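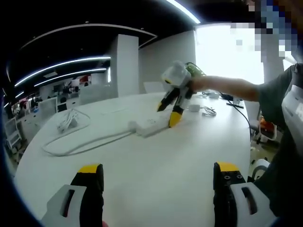

Costel Gavrilă wrote after the May bulletin to ask whether the Halleo could be left out on a shared table all day, or whether it should be put away each evening like the older strips. The question was raised by several departments during the trial period and is answered in the section on daily use.

Halleo Tabletop Power Strip, White
Reviewed for the Zundgate Equipment Bulletin

The Halleo is a long, low power strip sold mainly to offices, schools and libraries. Zundgate tested it for nine weeks in rooms where people bring their own laptops and chargers and where the wall outlets are too far from the seats. The supplier, Kustbridge, delivered the strips in plain cardboard sleeves with a folded instruction sheet. No tools are required.

Construction

The case is stiff and does not flex when a plug is pressed in. The sockets grip firmly, and new users should expect to steady the strip with one hand when removing a charger. The finish is white throughout, cord included. Pen marks came off with a damp cloth once the strip had been unplugged. Coffee left overnight on the cord did not come off completely, and the reading room now has one strip with a faint brown ring near the plug.

The instruction sheet is printed in very small type. Despina Dumitrescu prepared a larger version, which is available from the front desk.

Cord

The generous cord is the main reason to choose this model, and it is also the main source of complaints. On a small desk there is far more of it than anyone needs. It arrives tightly folded and keeps its bends for several days. Users who want a tidy surface will need to buy a clip or tie separately, as none is supplied.

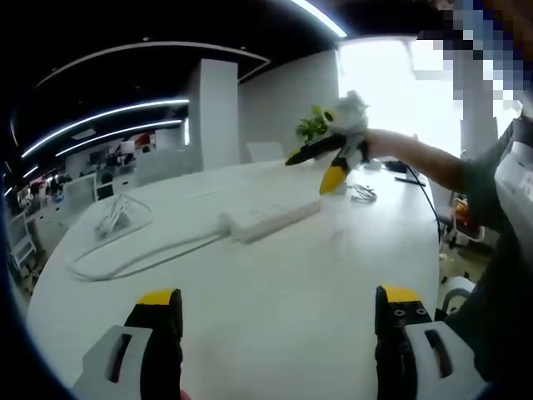
Daily use depends a good deal on where the strip is placed. Staff who pushed it against the edge of the table found that the cord pulled it out of line whenever a chair was moved. The better arrangement is to set it well in from the edge, with the sockets facing up and within reach of more than one seat. On a large white table the Halleo is pleasantly unobtrusive, but its cord still takes up room: laid in a long loop, it crosses a good part of the surface before it comes back toward the edge. Small coils of other white cable are also easy to overlook against a white top. Departments may wish to label them.

In reply to the question above, the strip may remain on the table during opening hours. Zundgate asks that it be switched off at the wall and unplugged at closing time, and that the cord be wound in wide turns. Tight winding caused a kink close to the case on one of the trial units. Kustbridge replaced it without charge, although the replacement took longer to arrive than the original order.

Comparison with the Ciobanu

The Ciobanu strip, used in the upstairs rooms, is heavier and stays in place better on a smooth table. Its cord is shorter and its sockets are set closer together, so that a bulky charger often blocks the one beside it. Aurelio Cervantes preferred it for fixed workstations. For tables that are rearranged during the week, the Halleo was the more convenient of the two.

Rating: recommended for shared tables. Orders placed through the bulletin should state the room number and the distance to the nearest wall outlet.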